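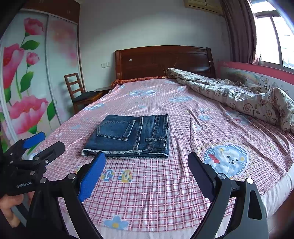

Clothing Care and Textiles
Unit 4 handout: Denim
Instructor: Biljana Berisha

Reading for this unit: chapter 6 in the course pack, plus the short article on indigo. Bring one item of denim you own to the September lab. It does not need to be in good shape.

What denim is

Denim is a twill weave. In a plain weave each crosswise yarn goes over one lengthwise yarn and under the next. In a twill it passes under two or more, and the starting point shifts by one yarn on each row. The shift makes the slanted lines you can feel with a fingernail.

The lengthwise yarns (warp) are dyed and the crosswise yarns (weft) are usually left white. Look at the inside of a pant leg and you will see mostly weft. When a hem frays, the loose threads are often pale for the same reason.

Older work jeans were 100 percent cotton. Many pairs sold now have around 2 percent elastane in the weft for stretch. Check the label before you decide how to wash or dry them.

Indigo and fading

Indigo does not soak far into cotton. The yarn is dipped, lifted into the air, and dipped again, and the color builds up in layers on the outside. The center of the yarn stays light - cut a piece of rope-dyed yarn and you can see it. Rubbing takes the outer layers off, so knees, pocket edges and seams fade first.

Fading done at the factory is a separate topic. We will cover stone washing, enzyme washing and laser finishing in Unit 5.

Washing

Turn the jeans inside out. Close the zipper and buttons. Use cold water and a mild detergent, and keep dark pairs away from light items for the first several washes. Skip chlorine bleach on anything with elastane.

Line drying is easier on the cloth than a machine. If you use a dryer, choose low heat and take the jeans out while the waistband is still a little damp. Pull the side seams straight by hand.

Folding and storage

Denim holds its shape well and can be folded or hung. For folding, lay one leg over the other, smooth the seat, and fold up from the hem. Heavy pairs go at the bottom of the stack. Do not store denim damp.

Terms to know

Warp, weft, twill, selvage, topstitch, rivet, crocking (color rubbing off onto another surface), sanforizing (shrinking cloth before it is cut).

Lab work

Rub a white cotton swatch on your item, first dry and then damp. Tape both swatches to the lab sheet and rate the crocking using the gray scale in the lab. Write a paragraph on where your item has faded and what kind of wear caused it. Lab sheets go in the tray in room 216.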